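Bin picking with students: what our club learned in two terms
Speaker notes, Folgate Schools Engineering Evening, 17/02/2026
Speaker: Abimbola Ibrahim

(Wait for the lights. Say hello. Keep the intro short, people have been sitting a while.)

Hi everybody. I'm Abimbola, I run the robotics club together with Garba Okoro, who is sitting back there and will take the electrical questions, because I will get them wrong. We have 27 students. Most of them had never touched a robot arm when they joined, and a good half of them had never written a line of code. I want to tell you what we've been doing with them, and I want to spend most of the time on the parts that went badly, since those are the parts I wanted to hear about when I was sitting where you are.

The project is called Grotent. The students picked the name. I've asked what it means and I've had a different answer each time.

SLIDE 2 - The task

So the task is one sentence long. There is a bin with some things in it, and the robot has to take the things out one by one.

(Pause here. Let them think it sounds easy.)

When I read that sentence to the club in our first session, one of the younger students put up her hand and asked if we'd be done by the holidays and what we'd do after. I loved that. I wrote it on the board and we left it up for weeks.

What makes it hard is the word "things." If every object were the same size and always lay the same way up, you could teach the arm one motion and go home. We wanted a mix. So the rule for students was: bring something from home or from the classroom that you can pick up with one hand and that you don't mind never seeing again. We got toy bricks, stapler, plastic fruit, cups, empty cans. We got a shoe, which we sent back.

Then they had to sort everything on a table by how hard they thought it would be to grab. Do this with your own students, please! It takes twenty minutes and it's the best discussion we had all year. Almost every group put the stapler under "easy" and the can under "easy." Remember that for later.

SLIDE 3 - How we split the group

We run 4 teams. I'll go through them quickly.

Seeing team. They work on finding the objects and deciding where one stops and the next one starts.

Grasp team. They decide where the fingers should go and from what angle.

Motion team. Getting the arm there and back without hitting the walls. These are the students who got good at math without noticing.

Test team. They set up the bin, run the attempts, write everything down. I thought nobody would want this one. It has a waiting list now, and I'll say why in a minute.

We rotate after each block, so every student sits in at least two teams over the year. Garba wanted them to stay put and get deep into one thing, I wanted them to move, and we argued about it in the parking lot for a long time. I still think rotating was right. He'll tell you his side at the break.

SLIDE 4 - The bin

(This is the part to slow down for.)

The walls of the bin are sloped. That was a choice, and it's a good one to copy. With straight walls a flat object can end up tight against the side, standing on its edge, and the fingers have no room to get around it. A slope gives the fingers somewhere to go. It doesn't fix everything, because an object can still lean on the slope, and then the seeing team has a tilted object and the grasp team has a tilted approach, and the two of them have to talk to each other. Which they do, loudly.

Paint the bin one flat color. We went with gray. Clamp it down. I can't say this strongly enough - clamp it down, and mark where it goes with tape on the table. In the early weeks we had a bin that could slide, and the motion team spent an entire session hunting for a bug in their code. The code was fine. Somebody had leaned on the table.

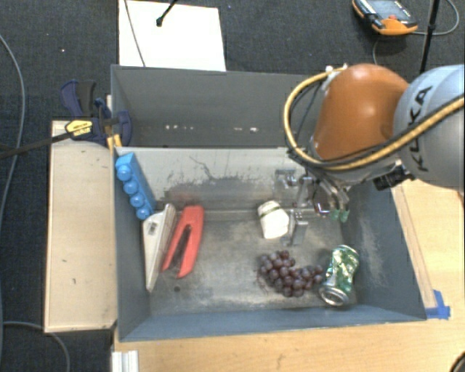
The other thing about the bin is that students want to fill it. They want a big heap, because a heap looks impressive. Start with the objects spread out so each one can be seen whole. Then let two of them touch. Then three. We wasted over 2 weeks on heaps before anyone suggested going back to single objects, and it was a student who suggested it, and I'd like to say I agreed right away. I did not. I was enjoying the heaps.

SLIDE 5 - Objects that surprised us

Grapes. The plastic kind, for the table display. A bunch has no real front or back, it has lots of small round surfaces, and wherever you squeeze, you're squeezing something curved. The grasp team's first idea was to aim for the middle. Their second idea was to aim for the middle again but slower. The idea that helped came from watching their own hands: they picked the bunch up themselves, many times, and drew on paper where their fingers had landed.

The can. A new can is a nice smooth cylinder and our students had it working early, and there was cheering, and I may have cheered the loudest. Then a student stepped on one and put it in. All the code that said "find the cylinder" had nothing to find. This was a wonderful afternoon. It was the first time I heard the seeing team ask what they were looking for, as in, what makes a can a can if it isn't can-shaped anymore?

The stapler. Narrow, a bit heavy, and the weight isn't where you expect it. Grab it at one end and the other end swings down. So it comes out of the bin at an angle and bumps the wall on the way. The motion team blamed the grasp team. The grasp team blamed the stapler.

Toy bricks. Lovely when flat, awkward when propped on a side. Bring several sizes.

(If short on time, skip to slide 7.)

SLIDE 6 - Safety and the handheld control

Short slide, important slide. One student holds the control, one adult stands next to that student, and everybody else is behind the line. Nobody reaches into the bin while the arm is switched on, and that includes me. We start every session by having a different student read out the rules, and the group decides if they were read properly. They're strict. I've been made to start over.

Slow speed until July. I know it's dull to watch. It gives them time to see what's about to happen, and they learn to call "stop" early, and I want them to feel good about calling it. We never ask a student to explain a stop in front of the group.

Cables: look at them every time. The arm turns and the cables turn with it, and there should always be enough slack. Garba made this a job with a name. There's a Cable Person each session. It's the most fought-over job in the room.

SLIDE 7 - Writing it down

Why the test team has a waiting list. They own the log. Every attempt gets a line: what object, how it was lying, what the arm tried, what happened. At first we got lines like "didn't work" and "worked!!" So Garba printed out a page of their own notes a month later and asked them to set up the same attempt again from what they'd written. They couldn't. After that the notes got very good, very fast. Somebody started adding little sketches. Somebody else added a column for guesses, made before the run, and that changed everything, because now people had something to be wrong about and they wanted to know.

We also swap logs with the club at Mustov. They use a different arm and a different bin, and the students write to each other like colleagues. I've read some of those messages and they're better than a lot of the email I get.

SLIDE 8 - What I'd change

I'd buy fewer things at the start. We bought fancy finger pads and they sat in a drawer. Start with the plain fingers.

I'd let students see failures from other people sooner. Roman, the small summer project some of you took part in, kept a whole folder of bad grasps, and our students went through it giggling and came out with four pages of ideas.

I'd plan for the clean-up. The last ten minutes of each session are for putting the objects away, wiping the bin and writing the last log line, and if you don't protect those ten minutes they vanish.

And I'd tell myself to talk less. When a grasp fails there's a silence, and I used to fill it. Now I count in my head. Usually a student gets there first.

SLIDE 9 - Where we are now

Single objects, good. Two touching, pretty good on a good day. Crushed can, we're working on it. Heaps, ask me next year!

The bin drawings and the blank log sheet are on the table by the door, take as many as you like. If you want to come and see a session, write your name on the sheet next to them and Garba will get in touch about times.

(Questions. Repeat each one into the microphone before answering. Hand the electrical ones to Garba.)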